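Getting the two-arm bench rig to sort cables (part 2: teaching the pick)
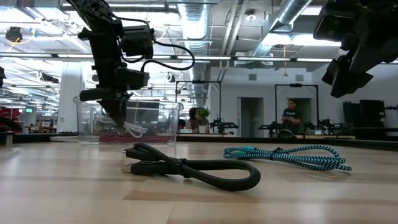
Part 1 got both arms bolted down and talking. If yours still buzz when they're standing still go back and do the servo centring again, none of what follows will work on a buzzy arm.

What we're after in this part: arm picks one cable off the bench, lifts, goes over to the clear bin, lets go. One arm only. Leave the second one parked till part 3.

You need
Both arms, clamped
The leader handle you made in part 1
A clear bin, straight sides if you can get one
A few cables you don't care about, different thicknesses
Laptop with the Trirance scripts on it
Small bit of tape

1. Set the bin
Put it down, get the arm to its home pose, then jog the wrist over until the finger tips hang just above the rim. Tape the table at two corners of the bin. If it gets knocked you'll want to put it back in exactly the same spot and you won't remember where it was.

Go for clear plastic. Kieran Heffernan had a grey tub at Prarkumdale and couldn't see if the cable had dropped or was still hooked on a finger. Swapped it same evening.

2. Sort the arm's own cable
Do this before anything is recorded. The lead down the side of the arm needs enough slack for the wrist to turn all the way both directions, so let it loop out wide. Too tight and it pulls the wrist round by a few degrees, you only notice when every pick lands short. Too loose and it drags through the things you're trying to pick up. Swing each joint by hand with the power off and watch it.

3. Lay out the cables
Spread them out with a gap between. Fold the USB one into a loose loop so that part of the cord stands up off the wood, fingers go either side of the raised bit. A flat coil is a lot harder. Braided ones are OK flat as the sheath grips better, but save them until the plain rubber one works.

Don't put the connector under the gripper. Metal shell, narrow tips, it skids.

4. Set the grip
In the config find grip_close and start at 2301. Run the close on its own with a cable between the fingers. Tug it gently. Slips out, go down in small steps. Ours ended up at 1092 for the thin stuff, yours will be different depending on how you cut the finger pads. Stop if the servo gets warm, thats too tight.

5. Record
Start the record script, wait for the beep, drive it with the leader handle. Slow. Down, close, pause, up, across, pause, open. The pauses matter more than you'd think, Zuzana Halás left them out of her first batch and the arm kept opening its fingers on the way over.

Move the cable a bit between takes, turn it round, swap for another one. Bin a take if you fumbled it. Don't try to rescue it in the editor.

Keep your free hand out of the way. Elbow joint has no idea you're there.

6. Play back
Half speed first, finger on the power switch. Things that went wrong for us:

Tips hit the rim. Raise the lift height, or the bin has moved, check your tape.
Cable hangs over the side of the bin. You picked it too near one end, go for the middle of the loop.
Picks fine then won't let go. Soft pads sticking to rubber. Open wider and add a short wait.
Picks fresh air. Glare, in our case. Shiny table and strip lights, turn off the row directly overhead or put a dull cloth down.

7. Save it
Copy the whole folder somewhere else before you mess with it. I lost a full evening in March by not doing this.

Part 3 is both arms, one holding the bin steady while the other empties it agian. Refugio Ayala has a version of the handover working and has promised me the files.

Updated 7th August: fixed the grip_close number in step 4, thanks to Eimear McGrath for spotting it.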